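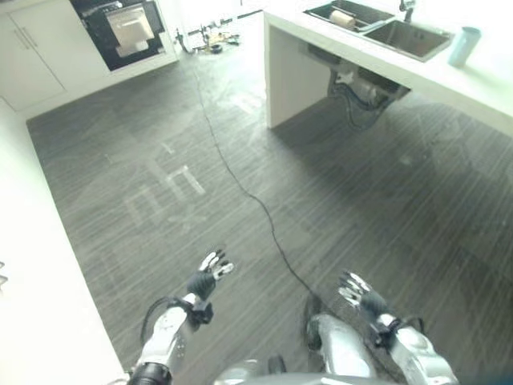 Pak-hei Yuen said at our first review that a kitchen this white would never have a light problem, and that we should measure the sink area and leave the floor alone. We kept the floor in the study. It gave us more to write about than the sink did.

April
By the Room and Light project group, Puvitz

Glare in a Compact White Kitchen: Project Report

Background

The assignment was to pick a room that people use every day and describe how daylight affects ordinary tasks in it. We chose the kitchen at the Vlachopoulos house, which is small, has white cabinets, and gets a lot of sun. The people who cook there had told us that the room was pleasant but tiring on bright days. One of them said she wiped the same patch of floor again and again, thinking it was wet.

We started with two questions. Where in the room does the daylight make things hard to see? And what can be done about it without replacing any of the surfaces? The family rents, so painting and new flooring were ruled out from the beginning.

The room

The floor is dark gray with fine, light streaks, something like wood grain. We had expected a dark floor to help with glare, and away from the window it does. In direct light it behaves differently. The pale shapes that show up on it look like window panes, and beyond them the shine spreads into a haze where the streaks are hard to follow. Crumbs and thin cords are easy to miss in the haze, and both matter in a room where people walk around carrying hot food.

The cabinets have flat white doors with slim metal handles. When the light is strong the fronts nearly lose their edges, and a door left slightly open can look closed. The oven is built into the same white cabinets, and its black glass front is the darkest large surface at that end of the kitchen. A white cloth hung on the oven covers most of the window in the door. We noted this because it removes the one dark area a person's eye can rest on. It also hides whatever is baking.

Method

We used a Perinex light meter from the equipment room and a sheet of squared paper with the floor plan drawn on it. Readings were taken at floor level, at counter level, and at eye height. The first set started at 8 in the morning and the last ended in the late afternoon, with a reading every 40 minutes in between. We took 300 lux as our working level for food preparation. Anything under that was marked as dim. For the bright end we had no set limit, so we relied on a task test instead.

The task test was simple. Each of us stood in a marked position and tried to do a small job without moving our feet: read a recipe card, find a grain of rice on the floor, pour water to a line, and say whether a cabinet door was fully shut. We wrote down whether it was easy, slow, or not possible. It is a rough scale and we know it depends on the person. Two of us wear glasses and gave lower marks for the floor than the others did.

Objects on the counter

We had not planned to look at objects separately. It came up because the pouring task went better with some containers than with others, and at first we could not tell why. A clear glass jug was the worst. Its outline disappeared against the white marble surface, and the water line disappeared with it.

The easiest container to see was the beige-pink plastic pitcher. It has a matte finish, a large open handle in the same color, and a cartoon bear face raised on the side. The color is not strong, but it is different enough from the counter to give a clear outline. The matte plastic did not throw back a bright spot when we turned it toward the light. The bear was useful in a way we did not expect. Because the face is molded in the same plastic with no paint or print, it can only be seen by its shadows, so it worked as a small test of the light. When the light came from the side, the ears and nose stood out. When the light was flat, the face got faint, and the recipe card was also slow to read in the same spot. We added "bear clear / bear faint" to our notes after that and kept it for the rest of the readings.

The drawback of the pitcher is that the water level cannot be checked through the side. Everyone looked down through the top.
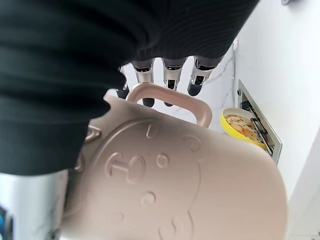
Results by location

Floor: Dimmest at 8 in the morning and too bright by 2 in the afternoon, when the rice test could not be done on the side nearest the window. The same test was easy close to the oven.

Counter: Above 300 lux for most of the day. Pouring and reading were easy except when the person faced the window. Turning sideways to it fixed the problem every time.

Cabinets: The door test was slow all afternoon. Two doors were called shut when they were open by the width of a finger.

Window: The worst readings at eye height came from looking straight toward it. Items held up against it turned dark in the middle and lost their outlines to the glow. The white areas close by wash out as well, and what stays visible is anything dark with a plain shape. We think this is why people in the house hold packages up to the window to read the label and then turn around and read it the other way.
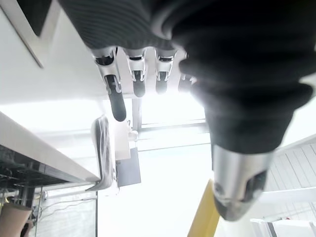

Changes we tried

We hung a thin Avix roller shade on loan for the second round of readings and lowered it halfway. The pane shapes on the floor got softer and the rice could be found again, slowly. Counter readings dropped but stayed above our working level until late in the day.

We swapped the white cloth on the oven for a navy one and moved it to the side so the glass was showing. It made no difference to the meter. The cooks liked it because they could see the food.

A dark cutting board under the glass jug made the jug much easier to see. This was the cheapest change and the one the family has kept.

Limits

All readings were taken in one season, with the sun at one range of heights. We did not test at night with the ceiling light on, and we should have, because most of the cooking in this house is done after dark. The meter also had to be returned before we could repeat the eye-height readings with the shade fully down, so that row in the table is blank.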